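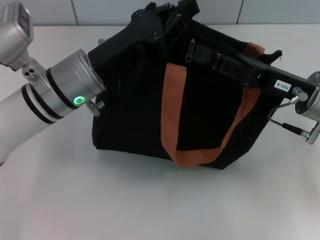 3.2 Bags and handles

The bags used in the study were chosen from those that households in the sample said they kept near the front door. Soft fabric bags made up most of these. We left out backpacks and wheeled trolleys, as they are carried in a different way and would need a separate treatment.

Each bag was recorded by body fabric, closure, handle type and handle colour. Handle colour was added in July, after early interviews suggested that people find a dark bag by its strap. Figure 2 shows a black bag with a contrasting handle, the type we call dark-body, bright-handle in the rest of the paper.

Figure 2. Black fabric bag with an orange webbing handle and a zipper pull near the opening, on a white tabletop.

A fabric bag has no fixed shape of its own when it is set down. The cloth folds and bunches, and the handle may fall to the front, to the back or into the opening. We coded handle position in the same three ways. In Figure 2 the strap hangs down over the front panel in a U shape, and this was coded as front.

The household survey returned 524 usable forms. Of these, 152 named a handle that was hard to find or grasp as the main reason for leaving a bag at home -- more than named size or weight. A further 17 forms gave no reason and were set aside for this question only.

Coding was done separately by Octavio Restrepo and Ronaldo Sarmiento. They disagreed on 14 bags, mostly where one handle lay at the front and the other had dropped inside. These were settled by discussion, and the rule was then written into the coding guide: the handle nearest the person reaching for the bag decides the code.

Bags with a shoulder strap as well as a hand strap were coded on the hand strap alone. Results for the two strap lengths are given in Section 4.1.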